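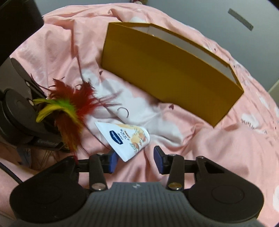 Who decides which first responders receive the town's service medal?
The town council votes on each name, after the police and fire chiefs send in their nominations in writing.

Plamanthorpe Town Council
Minutes of the regular meeting, 17 June 2020

Present: Sibel Işık (chair), Erhan Karaca, Zhuoran Xiong, Saadet Demirtaş. Alper Saraç attended as clerk.

1. Minutes of the May meeting
Approved with one correction. Item 4 should read "Grorkgate Road," not "Grorkgate Lane."

2. Service medals, river flood response
The clerk reported 23 nominations received, 11 from the police department and the rest from the fire department. Two of the police nominations came in without the chief's signature and were sent back.

Mr. Karaca asked if dispatchers could be considered. The clerk said the ordinance names "officers and firefighters" and would have to be amended first. Ms. Demirtaş said dispatchers worked the same nights and should be on the list. The chair asked for draft wording for the next meeting.

Moved by Xiong, seconded by Demirtaş, to approve the signed nominations. Carried, 4-0.

3. Cost of medals
Carkow quoted $300 for the die, with the medals billed separately. Kwok did not send a quote. Mr. Karaca wanted a second price before signing. Motion to accept the Carkow quote carried, 3-1, Karaca opposed.

4. Ceremony
Discussion of the council chamber or the Grorkgate fire station. The station has more parking. No vote taken. The clerk will ask the fire chief which dates the bays can be cleared. Families are to be invited by letter.

5. Public comment
One resident asked that the names be read aloud at the ceremony and printed in the town newsletter. The chair said both could be done.

Adjourned.
Minutes taken by A. Saraç

Shares: 2 | Comments: 11

Recent items
Grorkgate Road resurfacing notice
Council minutes, May
How to address the council

Contact the clerk | © Plamanthorpe Town Council | Back to top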